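Shop Notes
Posted September 26, 2019 by Ona Kuusk

Minutes of the arm build group, Darnonley shared workshop, back bench

Present: Triin Mägi (chair), Ona Kuusk (minutes), Lepik, Pekard. Two people from the lathe group sat in for the first item and left.

1. Last meeting's minutes
Accepted with one change. Pekard did not say the wrist was "finished." He said it was "finished for now," and wants that on record. I don't see much difference but have changed it.

2. State of the arm
Lepik reported that the wrist mount has been rebuilt and the play is down. I asked how much it was down and by what measure. Lepik said you can feel it. I asked that somebody put a dial indicator on it before we write "fixed" anywhere, and Triin agreed. Lepik will borrow the indicator from the lathe group if they let him.

The elbow motor still gets hot on long runs. Pekard believes it is the gearbox grease. That was also the belief last time, and the grease has been changed. Triin suggested we log motor current over a full session before buying anything. Agreed.

3. Grip trials
Lepik ran 50 tries on the thin stick, starting from the same pose each time, and counted 18 failures. He called this encouraging. My view, which I was asked to write down in my own words, is that a stick laid out straight for the arm every time tells us very little about picking up a stick. I would like to see it dropped at any angle and left where it lands. Pekard said we would lose up to 50 percent of the good tries that way. I said that would be worth knowing. 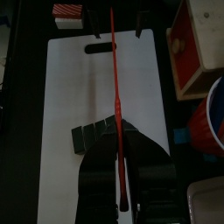
There was a longer argument over what counts as a success. Lepik has been counting any try where the fingers close on the stick. Triin wants it lifted clear and held for 6 seconds, with a kitchen timer or anything else that isn't Lepik's own counting. Put to a vote, three to one for Triin's rule. The old results stay in the log but get marked "old rule" so they don't end up in a chart next to the new ones.

Pekard asked if we could go on to stacking. No support for this until the stick is sorted out.

4. Finger pads
Ribbed fingers are holding up, according to Lepik. Pekard has read that softer pads would solve most of our slipping. He couldn't say where he read it. The Grerkport club tried soft pads last winter and went back, though Triin pointed out that their arm is heavier and their fingers are a different shape, so we shouldn't lean on that either. Pekard may make one pair from scrap and test them against the current ones under the new rule. No money to be spent.

5. Software
Lepik wants to move to the newer control package. He says it will smooth out the jerk at the end of each reach. I asked if the jerk is in the software at all — it showed up the same week the wrist was rebuilt. Nobody had checked. Triin will run the old wrist settings against the new ones and report back. The update waits until then, and Lepik is to make a copy of the working setup before he touches it. He says he has one. He will make another.

6. Open evening in December
The workshop has asked if we will show the arm. Lepik and Pekard are for it. Triin is for it if it runs a whole evening beforehand without a hand on the stop switch. I am against promising anything and would sooner put out a sheet with our real numbers on it. Left open to the next meeting.

7. Other business
The stop switch cable is still taped to the bench leg. Pekard to clip it properly. This is the third time it has been in the minutes.

Closed early, as Lepik had the key and had to go.

Filed under: Minutes, Robot Arm, Back Bench

This site uses cookies to remember your login. By continuing to browse you accept our cookie policy.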